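Revised Working Rules for Hand-Held Gripper Sessions

Prurkthorpe Automation Bulletin, February 2023

The second edition of the working rules for hand-held gripper demonstrations is in force at both Prurkthorpe and Nevdale. It replaces the bench notes that Reet Laur put together when the Henar project had one table and one pair of grippers. The text is longer than the old one, mostly in the sections on markers and on shared floor space. Chunhua Yao edited it. Comments from the Cronin group were taken in where they did not conflict with the floor safety rules.

The rules apply to any session in which a person performs a task with paired grippers and the recordings are kept. They do not apply to bench tests of a gripper that is not recording.

1. Marker visibility

Each gripper carries a cube with square patterns on its faces. At least one full face per cube must be readable from the head camera throughout an episode. Sleeves are to be pushed up clear of the cube. Bracelets and watches are allowed if they sit behind the grip. Operators working on leafy or branching objects should approach from the sides, with one gripper to each side of the object, and should avoid reaching under foliage with a cube. An episode in which both cubes are lost at the same time for more than 5 frames is flagged and goes to manual review.

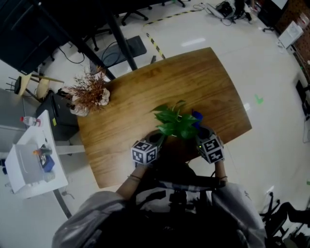

2. Floor space and neighboring stations

More than one station may run in the same room. The following points were unclear in the first edition and have been rewritten.

Stations are to be set far enough apart that two operators with arms extended cannot touch. Rolling chairs that are not in use go outside the working area. Tape marks on the floor are not to be lifted or moved between sessions, including marks that belong to another station. If a mark is damaged, replace it in the same color and note the change in the room log.

People at other stations will appear in gripper footage. Anyone working in the room must have signed the recording notice, including those whose own station is idle. Bernadette Gilmartin keeps the signed copies for Prurkthorpe. Visitors who have not signed wait outside until the session ends.

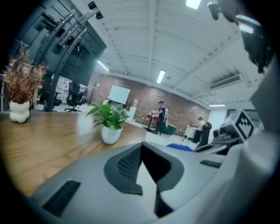

3. Posture and cables

Operators may sit or stand. The choice is entered in the session record before the first episode and is not changed partway through a set. A seated operator keeps both feet clear of the table legs and holds the grippers in front of the body at the start of each episode, jaws forward, until the start tone.

Where a gripper is cabled, the cable is checked before every set for slack, kinks and contact with chair wheels. It must not pass under a caster. Seated operators should look for the cable before pushing back from the table.
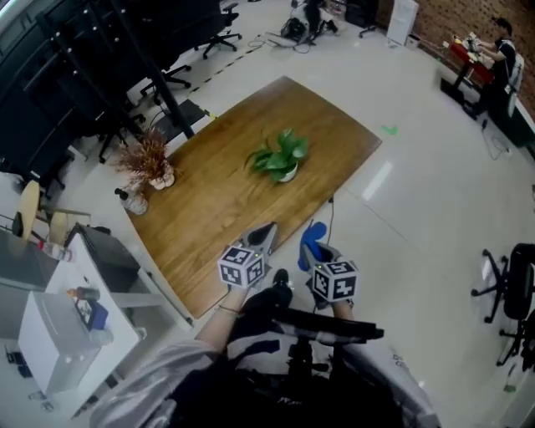 Sets are limited to 90 minutes, followed by a break away from the station. Senan Mulcahy had asked for a longer limit for seated work, and this was turned down for the present edition. It can be raised again when the fatigue questionnaires from Nevdale have been read.

4. Episode records

The episode log now has separate fields for operator, posture, gripper pair and table layout. "Table layout" means the fixed objects on the tabletop at the start of the set. Bottles and other personal items on the table count as part of the layout if they remain there during recording, and they should be entered.

The audit of the earlier Henar recordings covered 1,761 episodes. Of these, 300 had no layout entry and could not be matched to a table setup without watching the footage. Episodes recorded under the new rules without a layout entry will be returned to the operator the same day.

5. Calibration

Cube position is checked against the reference block at the start of each day and after any drop, however slight. Jaw pads are inspected at the same time. A replaced pad requires a new opening-width measurement before recording resumes. The old rule allowing a visual check of the pads at the end of the week is withdrawn.

Printed copies are at each station. Corrections should go to Maeve Mac Carthaigh, with the section number in the subject line.

4 comments | 11 shares

Related items
Labeling Spare Batteries: Short Guidance
Nevdale Room Log Moves to a Single Sheet
Reference Block Checks, Part 2
Recording Notice: Revised Wording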